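Gallberg's new finance chief would like to talk about palm oil, please

I'd been told Dorota Głowacki was hard to pin down, so when she rang me back inside an hour I was in the supermarket holding a melon. Could I do lunch? I could! I put the melon back.

Głowacki took over the money side of Gallberg in January, after a long stretch at a dairy group, and she's the one who signed off on the company's plan to stop buying palm oil it can't trace back to a mill. Gallberg makes the sort of things you have under the sink and in the snack drawer (I counted myself a customer before I knew it), and it uses a lot of palm oil. The plan will cost 73 million dollars, and the shareholders have been grumbling ever since.

"They're allowed to grumble," she told me, buttering a roll. "It's their money. I'd worry more if they went quiet."

I asked what the 73 million buys. Mostly people and paperwork, she said, which made us both laugh a bit. The company has 200 suppliers on its list and until this year it dealt directly with only a few of them. The rest came through traders, and the traders blended everything.

"You'd ask where a tank came from and you'd get the name of a port," she said. "A port doesn't grow anything."

So Gallberg is dropping the traders who can't show their sources, and paying more to the ones who can. It has hired a small tracing outfit called Foment to check the records. I'd spoken to Foment's Gunārs Ots the week before, and he was cheerful but careful. "We can tell you when a delivery slip doesn't match a mill's output," he said. "We can't tell you what happened in a field three years ago. Anyone selling you that, hang up."

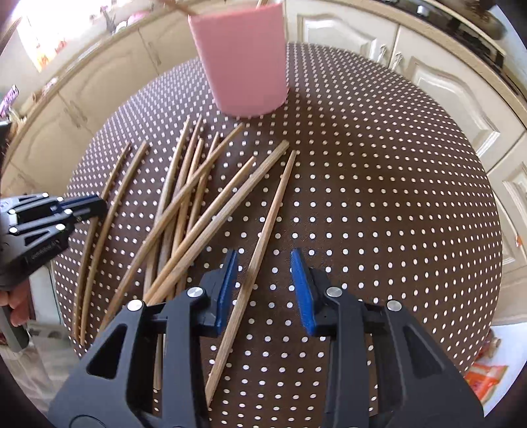

The price question

Now, the part I really wanted to get to. Does my dish soap go up?

"A little," Głowacki said, and then she put her knife down. "We'll eat the first year of it. After that I'm not promising."

Hideaki Nagano, who follows household goods companies for the broker Gorcombe, thinks she's being brave or stubborn and hasn't decided which. He told me on the phone that Gallberg's margins were already thin, and its rival Czerwiński has made no such pledge. "If Czerwiński holds its prices, Gallberg loses shelf space," he said. "Shoppers say they care, and then they look at the sticker."

I read that back to her. She'd heard it before, obviously.

"Hideaki is good with numbers and I read everything he sends," she said. "But the big stores are asking us for this now. Two of them put it in the contract. What does he think happens to my shelf space if I say no?"

She wouldn't name the stores, and I did try twice.

The target is 100 percent traceable oil within 2 years. I wondered aloud whether that was a real number or a press release number, and she took a while over it. The last few suppliers will be the slow ones, she said, small growers who sell to whoever turns up with a truck, and she doesn't want to cut them off just to hit a date. If that means missing it, she'd like to be asked about it in public.

I said I'd be happy to ask. She got out her phone and put me in the calendar.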